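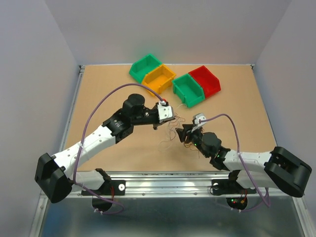
Skondalar Strand Sorting, data card

Read this before training on it

Skondalar is a set of 4000 teleoperated episodes on a two-arm cell. The task is to pull strands out of a tangle and drop them in the open bins at the back. I maintain the set and I am not convinced it teaches what its title promises.

What an episode holds

Joint positions for both arms, gripper commands, one fixed view and a text label. Labels were typed by the operators after each run. Expect spelling to wander.

Known problems

The bins repeat a color: two are green. An instruction that says "green bin" has two right answers, and the labels rarely say left or right. A policy can score well by always picking one of them.

Strands are thin and cross each other. Reddish-brown ones against a tan table are hard enough for a person to follow on screen. We have no ground truth for how many were in a pile.

Only 6 operators took part, and two of them recorded most of the July batch. Style leaks.

The "success" flag means the operator pressed the success key. Luana Lacerda rechecked a slice of it and disagreed often enough that I would drop the flag.

Splits

The held-out split uses the same cell and the same walls. Please don't report it as generalization.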